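How long do our snacks really last? My kitchen cupboard project

I picked this topic because my gran and I had a row about a packet of crackers. She said they were fine, I said they were a month past the date, and she ate four of them in front of me and went off to do the crossword. So when Mr Chong said we could do our food studies report on anything we liked as long as we asked real people real questions, I already had mine!

What I wanted to find out was whether people understand the two kinds of date on food. "Use by" is about safety and goes on things like fresh meat and milk. "Best before" is about quality, so the food may go a bit stale or soft but it's usually all right to eat if it's been kept properly. I thought everybody knew this. They don't (I had to look it up myself, to be fair).

I made a short questionnaire and handed out 100 copies, mostly at school and some at the swimming club where my brother goes. I got 89 back, which Nadhirah Goh says is really good, as hers was about shoes and half of them ended up in the bin. The first question just asked what "best before" means. Lots of people wrote that the food is dangerous after that day. One person wrote "it's when the shop wants you to buy more", and I've kept that one because it made me laugh.

The second part was tasting. I wanted to use crisps, biscuits and dried apricots, opened and then kept in different ways: left open, folded over and clipped, or tipped into a tub with a lid. After 2 weeks I tried them all and gave them marks for crunch. The open crisps were horrible, like chewing a birthday card. The clipped ones were better than I'd guessed and the tub won easily. Biscuits went soft faster than crisps in our kitchen, though I think that's partly the kettle being right next to the shelf, and I should have moved them. The apricots hardly changed at all, apart from getting a bit tougher. 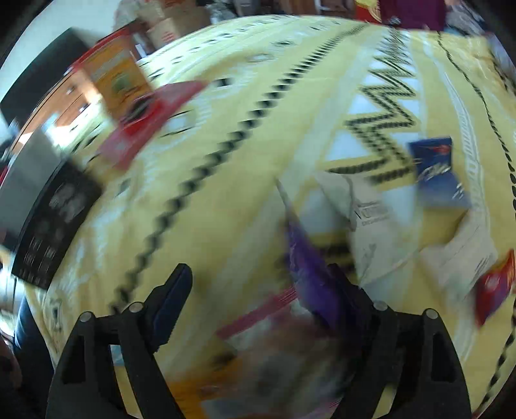 Remo Sorrentino read my draft and said the crunch marks weren't fair when I knew which snack had come from which tub, and that I should have done it with my eyes shut and someone else passing them to me. He's right and it's annoying. I'd do that next time, and get more than one taster as well, as my idea of crunchy might be a bit odd.

I'd also change question three, where I asked "do you waste food?" Hardly anyone is going to tick yes to that, are they? Asking what they last threw away would have got me better answers.

Gran has read all of this and still won't buy clips.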